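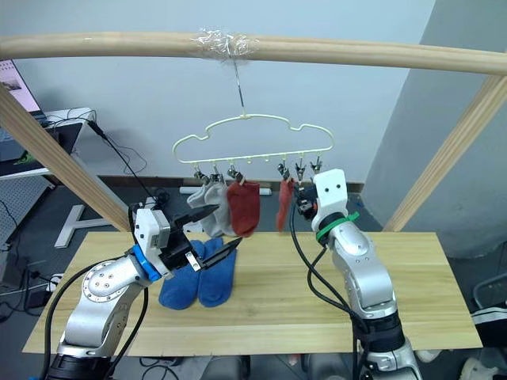
La promesa del calcetín eterno vuelve cada pocos años con otro envoltorio. Ahora la trae Merine, una marca que vende pares «garantizados de por vida» a 31 euros y presume de haberlos sometido a 973 lavados. ¿En qué máquina, a qué temperatura, con qué detergente? El folleto no lo dice. Tampoco aclara qué cuenta como agujero. En una percha de pinzas, un calcetín rojo y otro gris claro cuelgan igual de dignos cuesten lo que cuesten; la diferencia, si existe, está en el talón y tarda meses en verse.

Pedí las condiciones completas de la garantía. Son cuatro páginas y excluyen el «desgaste por uso normal» – es decir, casi todo lo que le pasa a un calcetín. Hunonora, su competidora, promete unos 500 lavados y cobra la mitad.
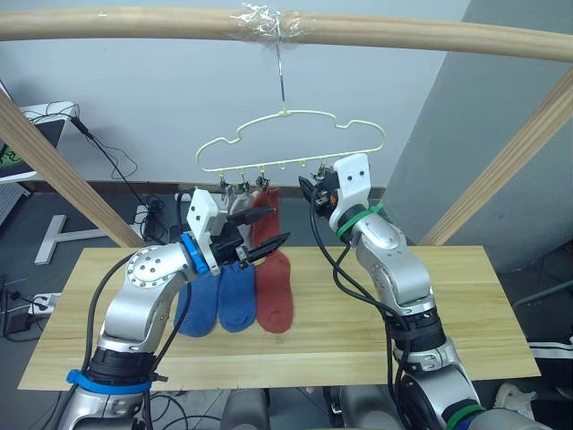
Sepehr Moradi cree que exagero: lleva dos inviernos con los mismos pares y sostiene que el precio se amortiza solo. Puede ser. Le pregunté cuántos pares tiene en el cajón y me contestó que catorce.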